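Section 4: Fitting the drawers and setting the runners

Lovely, you've reached the drawers! The heavy lifting is behind you, and from this point on the Stillier chest starts to look like a proper piece of furniture. Set aside an hour, put the kettle on and keep the bag marked D within reach. 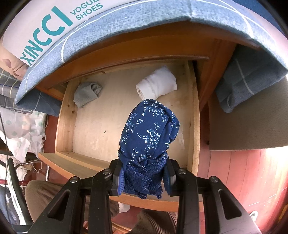
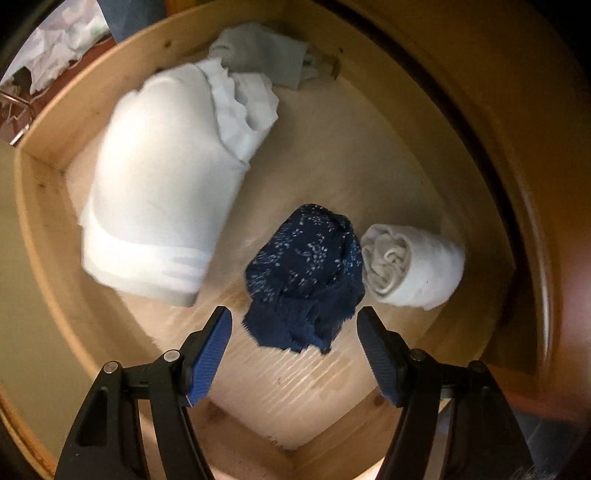 Fig. 4a and 4b. Light wooden drawers with clothes.

Before you start

Check that the cabinet is standing level and that the back panel from Section 3 is fully home in its groove. If the cabinet leans even slightly, the drawers will tell you straight away by sliding open on their own.

You will need:
Cross-head screwdriver (please, no power driver for this bit)
Soft pencil
Tape measure
The two spacer blocks from bag D

Fitting the runners

1. Stand a spacer block on the cabinet floor, against the left side. Rest the first runner on top of it, with the small wheel towards the front.

2. Slide the runner back until its front end sits level with the pencil line you made in Section 2. Mark the holes, then fix the front screw only.

3. Repeat on the right. Measure between the two runners at the front and again at the back. Both readings should be 306 mm. If the back is tighter, loosen the screw a quarter turn and ease the runner outwards.

4. Fit the remaining screws. Snug is enough!

5. Work upwards, one pair at a time. The centre line of each new pair sits 200 mm above the last.

Note: On the wide Garkach version the reading in step 3 is 322 mm. Everything else is the same.

Hanging the drawers

6. Hold the drawer at a slight upward tilt and drop its rear wheels behind the front wheels of the runners. Lower it and push gently. You should feel a soft bump, then a smooth glide all the way in. It's a very satisfying moment.

7. Close all the drawers and stand back. Any uneven gaps can be put right with the oval screw holes: loosen, nudge, tighten.

CAUTION: Fix the wall strap (Section 5) before you load anything. Never open more than one full drawer at a time, and do not let children climb on the fronts.

Care and everyday use

Wipe the insides with a barely damp cloth and leave them open until dry. A little plain candle wax on the runners every August keeps them gliding beautifully. If you would like paper liners, cut them 300 mm deep so they don't catch at the back.

Spare runners and wheels can be ordered from Nomarska. Quote the number on the underside of the bottom drawer.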